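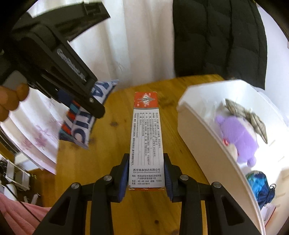
Gripper closes by itself after power dip, 2 units affected

Posted in: End effectors and handhelds

epaterson
We have two Marar handheld grippers on pick and place recordings with small boxed goods. On Tuesday the supply dipped for maybe a second and one of them closed on its own when it came back. Full travel, no trigger pressed. The operator had a finger near the pads and got a pinch, no injury. The second unit did the same thing when I pulled the plug and put it back.

Firmware is whatever it shipped with. Log shows error 41 and then a close command with no source. Has anyone seen this?

japaza
Yes. On ours 41 is a position fault. After a dip the encoder count comes up as zero, the controller thinks the jaws are open past the limit, and it drives them in. Check the count before you touch anything else. A healthy unit with the jaws fully open should read close to 1,893. If yours reads 0, that's your fault.

szabo_e
I don't agree that it's the encoder. We had the same symptom at Trandorcombe and it was the trigger cable. The connector backs out a little with use and the input floats on startup. We reseated 13 of them and put a clip on each. No repeats since September.

japaza
A floating trigger wouldn't log 41 though. Did yours?

szabo_e
I'd have to look. It logged something.

epaterson
Count is 0 on both units after a dip. Reseated the cables anyway, no change.

piroska_p
Whichever one it is, please stop using them near hands until it's fixed. A gripper should stay where it is when power returns. We fitted a Fisa relay that drops the motor supply and needs a button press to bring it back. Took an afternoon.

szabo_e
That's a lot of work for a tool that holds a pill box. The force is low.

piroska_p
Low is relative. Ours cracked a plastic lid. The pads are soft but the linkage behind them isn't, and that's where people put their fingers.

epaterson
I'm going with the relay. I also wrote to Tellard, who sold us the units. They said to set the startup delay to 200 ms and home manually after every power loss. Tried the delay on one unit and cycled it a few times. It stayed put, but the count still comes up as 0, so I don't trust it.

japaza
The delay only hides it. Ask them for the newer controller file. Ours holds the last position and waits for a trigger press before it moves.

epaterson
Asked this morning. Both units are tagged out for now. Will post when I get the file.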